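## The tray by the sink: does it help?

13 Oct 2023

Every few months someone proposes a cure for the small stuff that piles up in the Skunemholm kitchen. In March it was labeled jars. The jars are now full of rubber bands and the labels have come off. So when Deirdre Ó Dubhghaill suggested one tray, kept by the sink, for anything small that turns up without an owner, I was not hopeful.

Her argument is that people will drop things on a tray when they won't open a drawer. Fine. But a tray is also a very good way to make clutter look official. Put a seashell on the counter and it's a mess. Put it on a red tray and it's apparently a system.

The house email said the tray would be emptied "regularly." I asked Mudassar Memon what regularly meant and he said every 5 days, or when it got full, or when we had guests. Those are three different plans.

I'll give it some credit. Keys have a place to go now, and I would rather find mine there than at the bottom of the mending basket again. A raised rim also keeps small things from rolling off, which the old saucer never managed. What I don't see is why a rock needs to be held for collection. If you brought a rock indoors, you know where you got it. The same goes for the duck, which I suspect will outlast all of us on that counter.

I also don't love the location. A tray that leans over the basin is a tray that will end up in the basin, and I don't want to be the one fishing car keys out of the dishwater. Could we try the shelf by the back door? Deirdre says people walk right past the shelf. Maybe so, but they walk past the sink too, judging by the mugs.

The trial runs until the next house meeting. If you own anything on the tray, please take it home or put it in your room. If the tray is still full by then, I'll be voting for the jars, and I hated the jars.

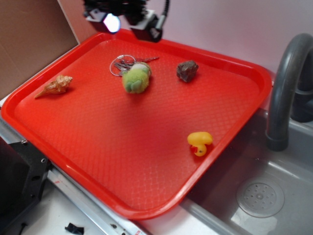 *The tray at the sink: shell, turtle key ring, rock, duck. Claim yours.*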